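Home Program Speakers Archive Contact

Film packaging and seal failure: speaker notes
Huditz meeting, 2022-03-12

Slide 1. Scope. Flexible film only, single layer and laminate. Rigid trays are left out. Ask who works with heat seal and who works with adhesive.

Slide 2. Seal window. Sealing temperature, dwell time and jaw pressure are set together. Changing one moves the other two. Pralus line: dwell fixed, temperature raised in steps of 5 degrees, 18 samples per step. Show the curve and point to the flat part. Leave it up while people copy the axis labels.

Slide 3. Peel test. Strip cut square to the seal, pulled at constant speed. Record peak and mean force. Mention that Coppens reports the mean only, so the two tables cannot be merged.

Slide 4. Storage. The August batch sat in the Ostska warehouse for 50 days. Peel force dropped most in the outer cartons. Humidity log is incomplete for the second half.

Slide 5. Handling.
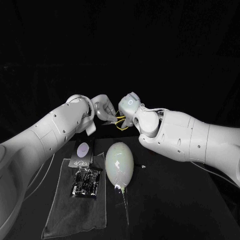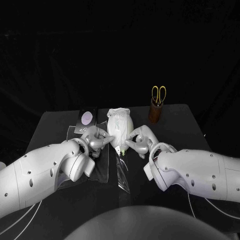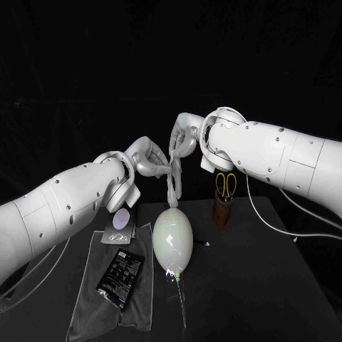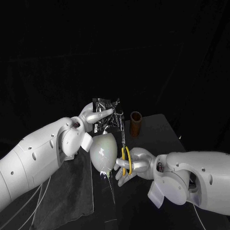
Slide 6. Leak rate. Dye method finds channels in the seal and misses pinholes in the film. Pressure decay finds both and does not locate them. We ran dye first on all 400 packs, then decay on those that passed. Expect a question on the order of the tests. Answer: dye packs were dried before decay, and the drying step is in the handout.

Slide 7. Open items. Jaw wear, film lot changes, repeat of the storage run with a full humidity log.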